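Hello again, puzzle people and patient lurkers! Last time I promised you a proper catch-up on Dindivari, and since then my inbox has filled up with people asking whether the ferry town is still in (yes) and whether you can pet the goats (also yes, stop worrying). So let me get straight to it.

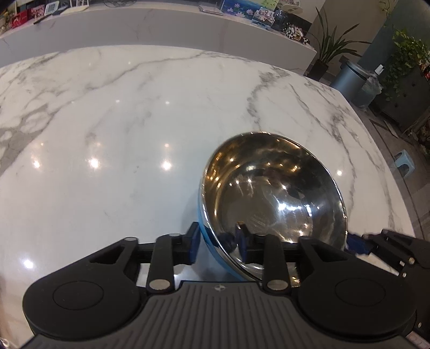 Tipoki - 4/26/23

The big item first: the second chapter is playable from start to finish. I ran through it on my old laptop last night with the sound off so I wouldn't wake the house, and it took me just under three hours, and that's with me knowing where everything is. If you haven't been following along, Dindivari is a slow little adventure game about a mail carrier on a chain of islands where the lighthouses have started going out. You walk, you row, you deliver letters, you poke your nose into other people's business. There's no combat and there never will be, although you can be chased by a swan.

Chapter two is where the map opens up. In chapter one you're stuck on Beltik until you fix the boat, and a lot of you told me that stretch ran long. I agree! I've cut the boat repair down to four steps and moved the rope to somewhere a sane person would look for it. The old version had it behind the bakery, at night, only if you'd already spoken to the baker twice. I have no defense for that.

Now, letters. The game has 200 of them written so far, and every one can be delivered, held back or opened. Opening them is the part I keep changing my mind about. In the early build the villagers always knew, which made everybody play it safe and nobody read anything, and the letters are the best writing in the game, so that was a shame. In the new build it depends on the seal. Wax seals give you away, plain glue usually doesn't, and there's a kettle in your cabin that you can do bad things with. I'd love to hear how it feels. Too easy? Too mean?

Music news! Paraskevi Stefanou has finished 11 new tracks and they are gorgeous. The one for the salt flats has this creaky fiddle line that only comes in when you stop walking, and I stood still for ages the first time I heard it. She's also redone the rowing theme so it speeds up and slows down with your oars (it used to loop every forty seconds and a few of you mentioned this, some of you in capital letters).

On the less cheerful side, saves from the winter build won't carry over. I tried, I really did, but the way the game remembers who's had their mail changed too much. If you're partway through chapter one, please finish it before you update, or be ready to start fresh. The old build will stay on the download page under "previous versions" for as long as anyone wants it.

Testing: I'm letting 100 more people into the closed test, and if you're on this list you get first pick. Just reply to this email with the word "postbag" and tell me what you play on. I especially need folks with smaller screens - the map text is tiny on some handhelds and I can't tell how bad it is from here. You don't need to write me a report. A couple of lines about where you got stuck is plenty.

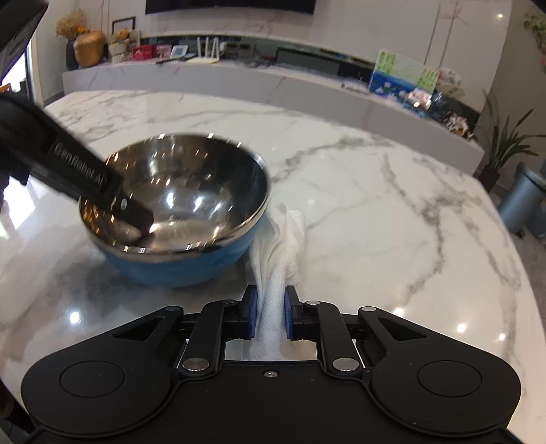
A few of you asked about controllers too. Most of them work now, and you can remap everything except the pause button, which I'll get to. Left-handed rowing is in the options menu under "Boat," and there's a toggle that lets you row by holding one button down instead of alternating, for anyone whose thumbs have had enough.

And the date question. I'm aiming for November. We passed roughly 3,000 wishlists this month, which is a silly number for a game about mail, and it means I can pay for proper proofreading before launch. Chapter three is half built, chapter four is a big stack of notes and one finished lighthouse. I'll know more once the test group has been through the salt flats.

Next issue I'll show the inside of the sorting office and explain how the tide table works. Wear boots!

Roltidness Games | Contact | Unsubscribe | © 2023 Roltidness | Back to top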